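Part 2: Setting Up Your Crock and Packing Your First Batch

If you skipped Part 1, that was mostly me going on about cabbage, so you haven't missed anything you can't catch up on. Everything in this part is for the Fasberg crock with the water channel around the rim, because it's what I have and what most of you wrote in about (383 comments on the old kraut post, I read every one!). If yours is a Kälin the steps are the same, but the lid sits lower and the weights come in one piece, so ignore me when I talk about halves.

What you need on the counter before you start

The crock, its lid and both weight halves
A kitchen scale that reads in grams
A big mixing bowl, bigger than you think
A knife or a mandoline
Green cabbage, firm and heavy
Plain salt with no iodine in it
Caraway seed if you like it (I do, my husband picks it out)

Washing and checking the crock

1. Take everything out of the box and peel off the stickers. The one on the bottom of mine left a gummy patch, and a little cooking oil on a paper towel took it right off.

2. Wash the crock, lid and weights in hot soapy water and rinse them really well. Any soap you leave behind you'll taste later.

3. Run your fingertip around the rim and the inside of the channel. You're feeling for chips and hairline cracks. Hold the crock up by a window too and look down into it.

4. Fill the crock with plain water up to the shoulder and leave it on a dry dish towel overnight. If the towel is damp in the morning, send the crock back.

5. Empty it and let it air dry upside down on a rack.

CAUTION: Don't pour boiling water into a cold crock. Stoneware can crack from that, and it doesn't always crack right away.

Note: The weights are unglazed on the bottom and they soak up water. Mine take a full day to dry. If you put them away damp they get a musty smell, and then you have to simmer them in a pot starting from cold water, which is a nuisance but does work.

Picking the spot

6. Find a place that stays cool and out of the sun. Mine goes on the pantry floor. Anywhere under 75 degrees will do, and a few degrees cooler is better. When my kitchen gets warmer than that the cabbage goes soft on me and the flavor is kind of flat.

7. Put a tray or an old baking sheet down first. The channel will spill over at some point in the first week, I promise.

8. Set the empty crock on the tray now and pack it there if you can get down to it. A full one is heavy and awkward, and the little handles get slippery.

Note: Dineo Ngcobo wrote to ask if the garage is OK. In April, sure. In the middle of summer I wouldn't.

Salting the cabbage

9. Pull off the loose outer leaves. Keep a couple of the nice big ones and rinse them, you'll need them in step 15.

10. Quarter the cabbages, cut out the cores and shred the rest. I go thin, like a slaw. Thicker is fine, it only takes longer.

11. Put the bowl on the scale, zero it, and add all your shredded cabbage. Write that number down. (On the back of an envelope, on your hand, wherever. I have lost it between the scale and the salt more than once.)

12. Weigh out salt equal to 2 percent of the cabbage weight. Multiply the grams of cabbage by 0.02 and that's your grams of salt. Please weigh it and don't go by spoonfuls, since coarse salt and fine salt measure so differently.

13. Sprinkle the salt over and start squeezing with clean hands. It feels like nothing is happening and then all of a sudden there's a puddle in the bottom of the bowl. If your arms get tired, walk away for half an hour and let the salt do some of it.

CAUTION: Don't cut the salt down to make a low-sodium kraut. The salt is there to keep the bad stuff from growing while the good stuff gets going. If you're watching your salt, eat a smaller helping.

My reprint of the 1879 farm cookbook tells you to stamp the cabbage in a barrel "until the arms give out," and that's pretty much still the method.

Packing and closing up

14. Add the cabbage to the crock a handful or two at a time and press each layer down hard with your fist. You want the air out. Pour in every drop of liquid from the bowl.

15. Lay the saved leaves over the top, tucked in at the sides so no shreds float up.

16. Set the two weight halves on the leaves and push down. The liquid should cover the weights. If it's short after a few hours, top it up with salt water, a level teaspoon of fine salt stirred into a cup of water.

17. Leave a few inches empty below the rim. It bubbles up more than you'd believe.

18. Put the lid on and fill the channel with water, not quite to the top.

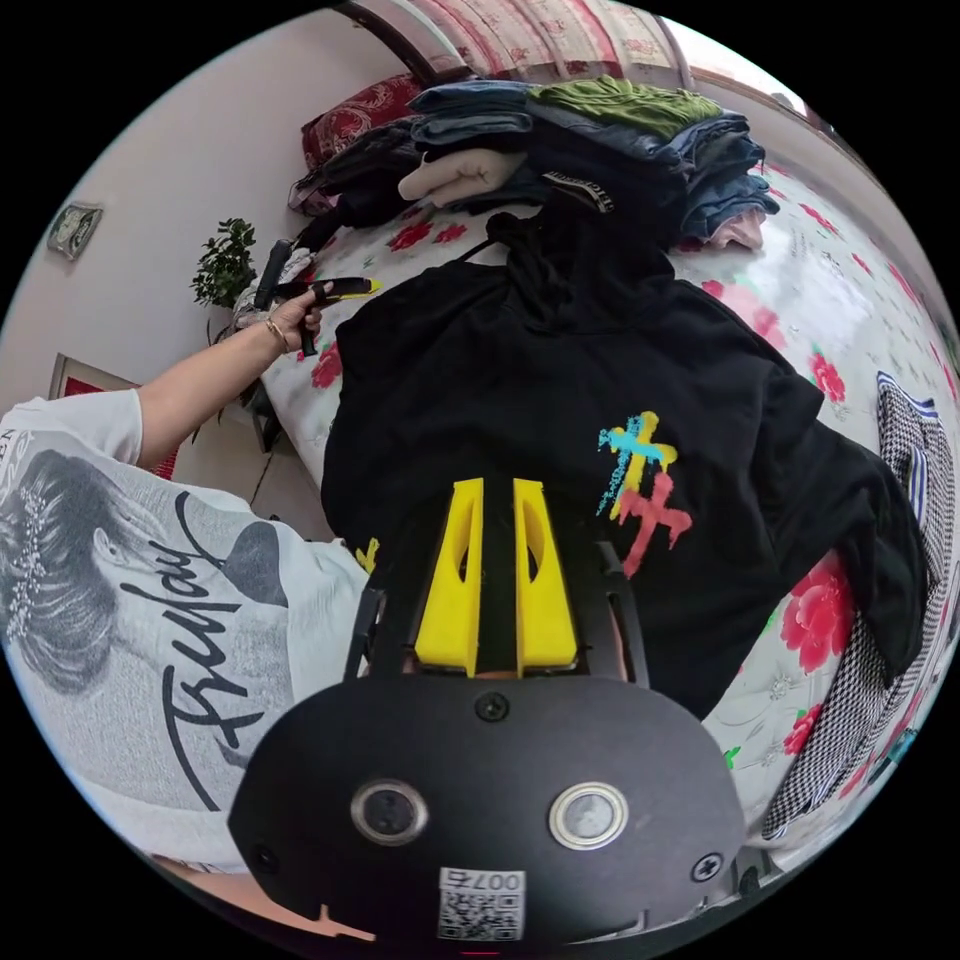 Black hoodie on the bed, floral sheet underneath.

The first week

19. Check the channel every day and top it up as the water goes down. That water is the seal, so a dry channel means air is getting in.

20. Listen for it! By the second or third day you should hear a bloop now and then as gas pushes out. Mine is loudest after supper.

21. Leave the lid alone. I know. I used to peek every morning, and every time I did I let fresh air in.

If something looks off

No bubbling at all: Check the temperature where the crock is sitting. A cold pantry slows everything down. Also check that the lid is seated level, as gas can sneak out one side without a sound.

Flat white film on top: Most likely kahm yeast. Skim it off, wipe down the sides above the liquid and put the lid back.

Fuzzy spots, or anything pink, black or slimy: Throw the batch out and wash everything. It hurts, I've done it, cabbage is cheap.

Strong smell: It's going to smell like cabbage and vinegar, and your pantry will too for a while. A rotten smell is different, and if you get that one the batch goes in the trash.

Note: Some of you have the Zomari lid with the plastic airlock in place of the channel. Fill the airlock to the line printed on its side and skip step 18. Spare rubber rings come from Nimangate, and I keep one in the drawer as mine split at the worst time.

Start tasting after three weeks. I like mine at five, when the crunch is still there but it has some bite to it. Part 3 covers moving it into jars and what to do with all that juice.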